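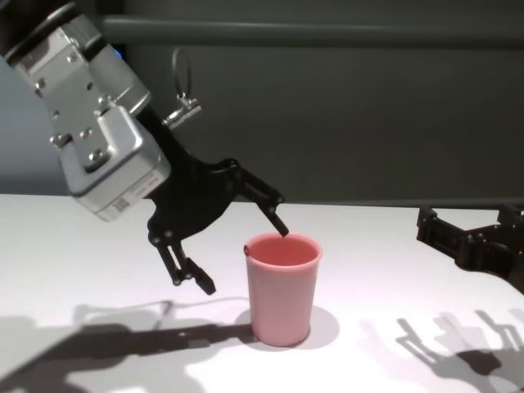
August, entry for the Hustham workshop notebook, started 9.40 in the morning

Back on the creator profile template today and I'm so pleased with where it's going! Flurina rewrote the opening block overnight and it reads like a person talking now. Name, what they're known for, where they started, who they make videos with. The old one had the birth sign in line two (why did we ever do that?).

Tried it on Korletey first, the dance vlogger. Fifteen videos watched before lunch, taking notes on anything she says about herself on camera. Her early shop modelling comes up in three of them and the dates agree, so that goes in. The bit about drama school only appears on fan pages and every one of them has copied the same paragraph, spelling mistake and all. Left out until we hear from her.

Adjoa did Clanedier, the sketch duo. Much harder! Their channel changed name twice and the older clips have been re-uploaded, so upload dates are no use for working out when they began. She went through the comments on the oldest ones and found people talking about a live show in Flavness – lovely bit of digging. We've written to the venue.

Numbers so far: 200 names on the long list, 65 with a draft, 99 still with no reliable source for age. I'd happily drop age from the box altogether. Flurina wants it kept but blank if we can't back it up. Fine by me, as long as the blank doesn't print as "0 years old", like it did on the test page this morning.

Net worth: gone. All three of us agree, hooray.

To sort out:
Partner field needs two versions, one for couples and one for people who just film together. Adjoa had to fudge it for Clanedier.
"Rose to fame" appears in over 15 drafts. Search and rewrite.
Ask Korletey's manager which spelling of her first name she prefers, she uses both.

4.15 – venue has replied already! They've still got the old programme and will scan it for us. Adjoa is picking it up tomorrow with the rest of the Clanedier notes.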